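Grippers, flower bench - Tue 27 July

Right-hand tracking fault, part two. Written up so that whoever has it next doesn't repeat my morning.

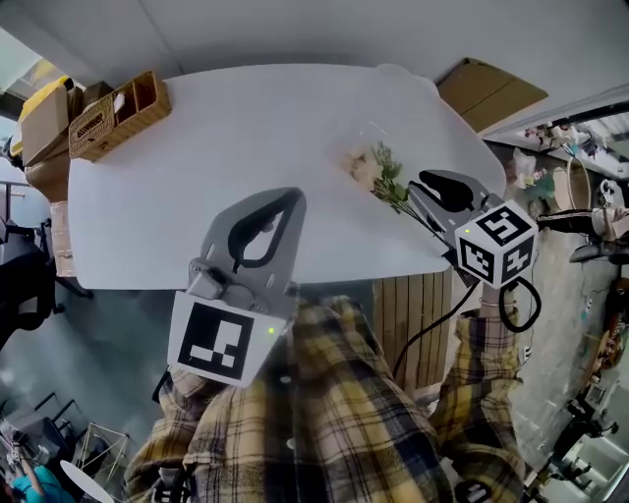

What went wrong

Right gripper pose jumped during the flower-sorting takes. It doesn't drift, which I could have forgiven. It sits perfectly still for a while and then decides it is facing the other way, for a handful of samples, and comes back as though it had only popped out for milk. The left gripper behaved throughout and was smug about it.

First noticed in replay on the Vavudska arm. The arm did what it was told and tried to turn its wrist over in one go with the jaw low over the bench. The speed limit caught it, then the torque limit, then me on the stop button, in that order. No damage to the arm. One stem bent. I was outside the tape, but with one foot on it, and I am writing that down because Beverley Dobson saw and will write it down if I don't.

Things I blamed, in order

1. The light. Bright white bench, clear plastic, glare everywhere. Moved the lamp and taped card over it. No change.

2. The cable. The right lead hangs in a loop over the table edge and gets tugged every time you reach across. Wiggled it with the log running. No dropouts, green light on the whole time. I'd like to point out that the green light means it has power and has never meant anything else, whatever I said in May.

3. The Bikbridge hub. Swapped it for the spare. The spare is worse, in ways unrelated to this fault. Swapped it back. Somebody please label the spare.

4. Me. Beverley did a set with the same kit. Same jumps. I was more pleased than I should have been.

What it was

The cube. The left hand carries a flat plate and the right carries a cube, and the config for the right lists which code is on which face. Two of the faces were swapped in the file. As long as the tracker gets a good look at one of the other faces it's happy. Tilt the hand so that one of the swapped pair is doing the work and it believes, with complete confidence, that the gripper has turned round.

The cube was reprinted after the old one got dropped. The new print came out of the Crabtree template, which numbers its faces the other way round from ours. The file was edited to match, by hand, by someone whose initials are in the change log and are mine.

Damage to the data

498 takes recorded since the cube was changed. 16 show the jump badly enough for the checker to flag. The rest are not necessarily clean, only less obviously wrong, so I've marked the lot as held and started re-solving from raw. The raw video is fine. The queue says overnight, and the queue is an optimist.

Fixes

Face order corrected and checked by turning the cube slowly by hand in front of the tracker, every face, both ways up. Ran 8 takes with deliberately silly wrist angles, no jumps.

Replay now refuses any take where orientation changes faster than a human wrist can manage. It should have done this already. The Dalov script had the check in it, commented out, with the note "annoying".

Replay speed cap stays at the low setting until the re-solve is finished. Yes, it is slow. Bring a book.

Tape line moved back. Both feet behind it, all toes included.

Still open

Index wraps at 4000 samples in the log viewer, so the jump times in long takes are wrong on the plot. Use the raw timestamps.

The right cable wants a clip on the forearm. It wasn't the cause this time but it's clearly putting in for the job.

Beverley wants a face check run at every start-up, before the arm will enable. Agreed. She's writing it, I'm not allowed to touch the file.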